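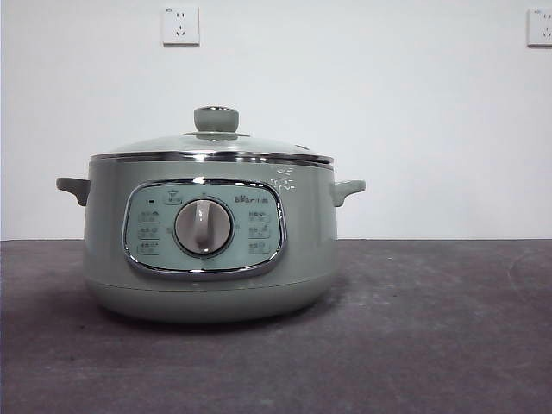 Flondaneck Egg Notes
README, version 3
Last edited Jan 27, 2021

What's in the folder

A small set of cooking notes on boiling and steaming eggs in a countertop electric pot. There are 26 entries, one per batch, kept in a single spreadsheet called batches. The notes were started in December as a side project to the Nenell breakfast guide and have since been split off, as the guide was getting too long.

The pot is a squat sage-green one with a glass lid and a single dial on the front. The panel labels are in Chinese characters, so the setting column records dial position by clock face: 3 o'clock, 6 o'clock and so on. Please keep to that if you add rows.

Columns

batch – running number, don't reuse one after deleting a row
eggs – how many went in
start – fridge or bench
water – millilitres, measured cold
setting – dial position as above
minutes – from switching on to switching off
rest – minutes in cold water afterwards, 0 if none
yolk – runny, jammy or firm
shell – clean, chipped or cracked
remarks – free text

Blank cells mean the value wasn't written down. They don't mean zero. 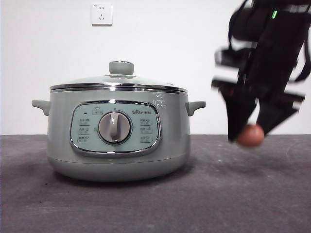 Can I put eggs in straight from the fridge?
You can, and most of the batches were done that way. Lower them in gently and mark the row "fridge". Don't mix fridge and bench eggs in the same batch.

How the batches were done

Water was measured with a jug and poured in first. The eggs went in one at a time, then the lid, and the timer was started at the switch. The lid stayed on until the timer ended. Each egg was opened over a bowl and the yolk noted before anyone ate it.

Batches 1 to 3 were timed with the oven clock, which only shows whole minutes. Later ones used a kitchen timer. The Bassi sheet has the older rows with their original wording, including "nearly jammy", which has been changed to "jammy" in the main file. 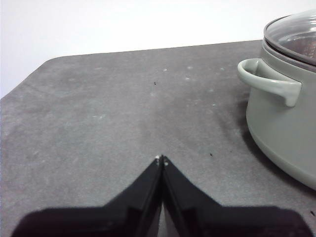

A reader in Jivarholm wrote that the cracked shells bothered her more than the timing, and asked for egg size to be recorded as well, seeing that her large ones always split first. The size column is now in the template but is empty for every batch so far.

Known gaps

All the eggs were hens' eggs. Altitude isn't recorded. The yolk column is one person's opinion, and firm covers everything from just set to chalky.

Using the notes

Copy, change and share as you like. Credit to Flondaneck is appreciated. Corrections go in the remarks column with your initials – please leave the original value where it is.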